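Sibling Mealtimes After an Adoption
Student project report, Family Studies
May 8, 2021

Background
My project looked at how brothers and sisters get along at meals after a younger child joins the family by adoption. I followed three families through the Palter parent group. They kept a diary from November on, and I read 100 entries.
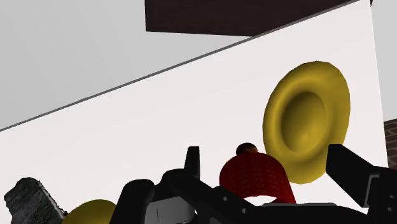

Parents wrote down who sat where, who started talking first, and any fights. Most fights were over seats, and very few were over food. In two homes the older child began saving a chair for the new one within the first month. The third family moved in the middle of the project, so their diary has a gap.

Limits
The diaries were written by parents, who were often tired. Some entries are one line long. I did not interview the children.
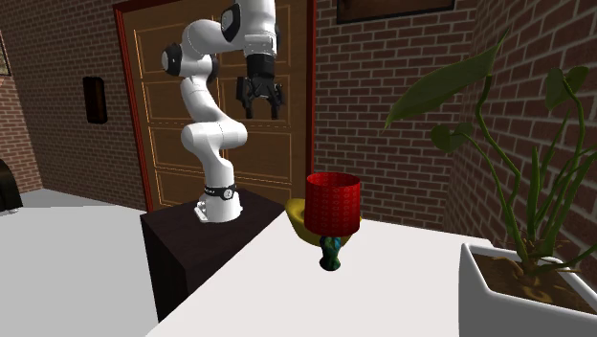 What I would change
I would ask for shorter notes and give parents a form to fill in. I would also include breakfast, which I left out to keep the final report under 600 words.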